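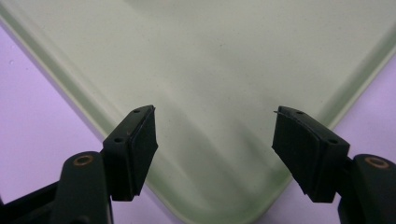

my green tray, rounded corner end

tray_hoarder
Okay so I've had this tray on my desk since March and I can't decide if I love it or if it's a dust magnet. Pale sage green, matte, with a lighter rim that looks kind of glassy. I wipe it and the specks are back by lunch! What do you all use on a matte finish? I don't want to end up with shiny patches.

mossyoak2
Damp microfiber, then a dry one. I have a Grondico tray with a similar frosty look and that's all it ever gets.

pasterfan
Disagree on the damp cloth, mine left streaks every time. I use a soft paintbrush (a clean one, obviously) and just flick the dust off. Takes two minutes.

mossyoak2
Streaks sound like your water, or too much of it. Wring it out more.

pasterfan
I wring it plenty lol. We have super hard water here in Beaudoin, so maybe that's it.

kettle_and_co
Love the color against that lavender! Is it a Braltenier? I paid for 3 of theirs and the rims all collect gunk right where they meet the bottom. Cotton swab, go around the corners slowly.

tray_hoarder
No idea on brand, it came out of a box of stuff from my aunt — no label on it. Good call on the rim though, I always skip it. Going to try the brush first and then the barely damp cloth if that doesn't cut it.

mossyoak2
Cloth first! You're just moving dust onto the desk with a brush.

pasterfan
So wipe the desk after??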